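Unidad 4. Conservación preventiva de textiles de uso doméstico
Curso de Patrimonio Textil — Instituto Dultora, sede de Dadurville
Material de apoyo, versión de 28 de agosto de 2026

4.1 Ámbito
La unidad trata las prendas conservadas fuera del museo. El inventario Belhaj, cuyo primer asiento data de 1594, servirá como fuente principal para las sesiones prácticas.

4.2 Factores de deterioro
La luz produce un daño acumulativo e irreversible. Las fibras proteicas (lana, seda) son vulnerables a los insectos; las celulósicas (algodón, lino) amarillean en contacto con materiales ácidos. Las oscilaciones bruscas de humedad resultan más perjudiciales que un valor estable algo elevado.

4.3 Almacenamiento
Las piezas de punto y las cortadas al bies se guardan en horizontal. Las demás pueden colgarse si los hombros resisten el peso — condición que debe comprobarse pieza por pieza. Los pliegues se rellenan con papel de seda sin ácido y se cambian de lugar en cada revisión.
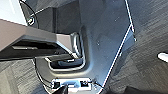
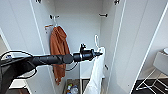 Fig. 4.1. Superficie de un panel gris (primera imagen) e interior de un armario blanco con una prenda colgada (segunda).

4.4 Lectura obligatoria
Cuaderno Nirnadeo, cap. 10, y ficha 333 del inventario Belhaj. El comentario escrito no excederá de 1000 palabras.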